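Chamado: taxa de sucesso da política cai na cozinha simulada (projeto Tallivberg)
Aberto por: Bello Ajayi
Fila: Simulação / Avaliação
Data: 15 de out. de 2025

O que está acontecendo

Oi, pessoal! Voltei a rodar a avaliação da política de garrafas no Tallivberg e os números não batem com os da Zosta de jeito nenhum. Mesmo checkpoint, mesma lista de sementes, 19 episódios em cada máquina. Na Zosta fecho 17 com sucesso; na Toledo, só 12. Rodei de novo antes de reclamar (juro!) e deu igualzinho.

O que já tentei

Reinstalei o ambiente do zero na Toledo. Nada.
Troquei o driver de vídeo pelo mesmo da Zosta. Nada também.
Comparei os pesos por hash, são idênticos.
Desliguei a randomização de texturas: a Toledo subiu pra 14, o que me animou por uns cinco minutos, mas a Zosta continuou em 17.

Aí fui olhar os logs do Clindex e achei uma coisa esquisita: na Toledo, a câmera do punho estava entrando na política com um passo de atraso. O tal do buffer de observação vem ligado por padrão na versão nova, e eu nem tinha reparado que as versões eram diferentes, que vergonha.

Estado inicial na Toledo

Deixo um quadro da câmera do punho pra quem quiser comparar o enquadramento com o da própria máquina. A garrafinha fica deitada no granito, bem à esquerda, com a tampa branca virada pra cima e pra esquerda, e a garra aparece embaixo, na frente do fogão.
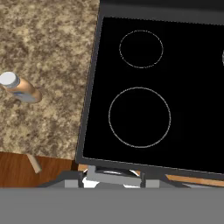

Próximos passos

Vou fixar a versão do Clindex nas duas máquinas, desligar o buffer e repetir os 19 episódios com as mesmas sementes. Se a Toledo chegar em 17, fecho o chamado. Se não chegar, meu próximo suspeito é o passo de física, que ainda não comparei. Alguém sabe se dá pra gravar esse valor direto no log? Procurei na documentação e não achei!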